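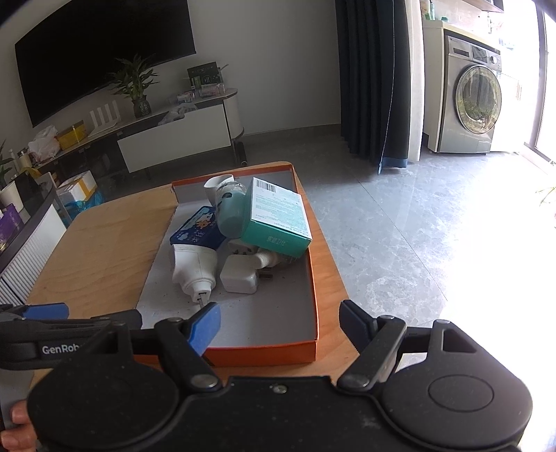
GenRob hand-held gripper kit – pad wear and small parts

dima_awad
Posted July 29, 2025

Trial unit of the Rivine kit, second week. Task is clearing small household items out of a shallow tray: chargers, cartons, a bottle. Log so far is 103 picks, 36 of them on power adapters. Stock blue pads, no tape, default finger spacing.

Square adapters hold well if the pads land on the flat sides. Rounded plugs roll when one finger touches first. Anyone running the harder pads from Hestham?

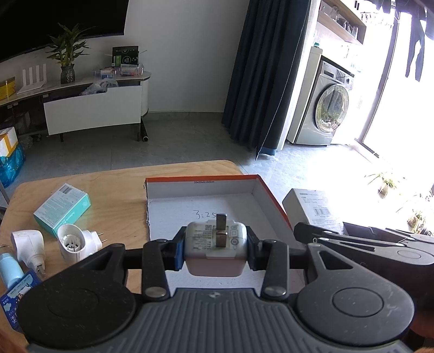

Adapter gripped across its sides, prongs up.

kershaw_p
Hestham pads are fine on cartons and worse on gloss plastic. I went back to stock after 46 picks. What closing speed are you using? Above half travel per second mine knocks light parts over before the second pad arrives.

dima_awad
Slower than that. Speed isn't it. The roll shows up even when I creep the last bit.

tuhiwai_bench
Then it's finger alignment. Loosen the pivot screws, close on a flat gauge block, retighten. The Rivine manual puts this under "optional" and it should be step one. Mine was out by enough to see by eye.

kershaw_p
Disagree. Ours was square out of the box and still rolled round plugs. Flat foam on a curved shell gives you a line contact and no alignment fixes that. Plornivier sells a grooved pad, 20 a pair, that fits the same mount.

tuhiwai_bench
Grooved pads then slip on flat cartons. You're trading one failure for another, and swapping pads mid-session makes the log useless.

dima_awad
Will do the alignment first since it costs nothing. Plan is the same adapter and a flat carton in one box, wide open approach each time, stock pads.

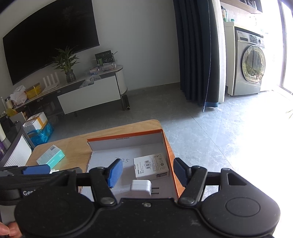

If the roll rate on the plugs doesn't move after that, I'll order one grooved pair and run it on the left finger only. Phyllis, do you still have your June numbers for stock pads?

kershaw_p
Yes, will dig them out. Left only is a bad idea – you'll get a twist.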